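Plastic bag

A plastic bag is a thin, flexible container made of plastic film, used to carry, store or protect goods. Most are made from polyethylene, which is melted, blown into a long tube, flattened, and then sealed and cut to length. Clear bags contain no pigment and are common for produce, bread and small parts.
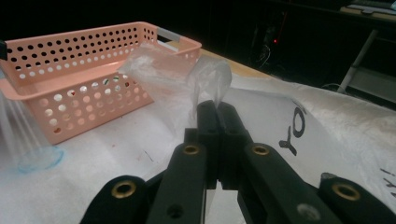 A crumpled clear plastic bag

Types

High-density film is thin and crisp and makes a rustling sound when handled. Low-density film is softer and stretches before it tears. Bags for frozen food are usually thicker than those sold for dry goods.

Reuse and disposal

Film is hard to recycle with household waste because it wraps around the rollers of sorting machines. Many towns ask residents to keep it out of curbside bins and take it to store drop-off points. In Vundlow, a drop-off program began in August with 6 collection points and later grew to 26. Collected film was pressed into bales of 200 kilograms and sold to Bilidura, a maker of deck boards.

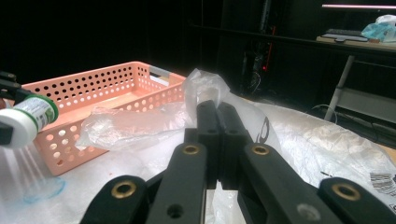
Bình Ung argued that the drop-off points did little for people without cars, and that a monthly street pickup would have brought in more film.

Charges

Some places require stores to charge for each bag. Shoppers tend to bring their own bags once a charge applies, although sales of trash can liners may rise.

See also: Packaging, Polyethylene, Paper bag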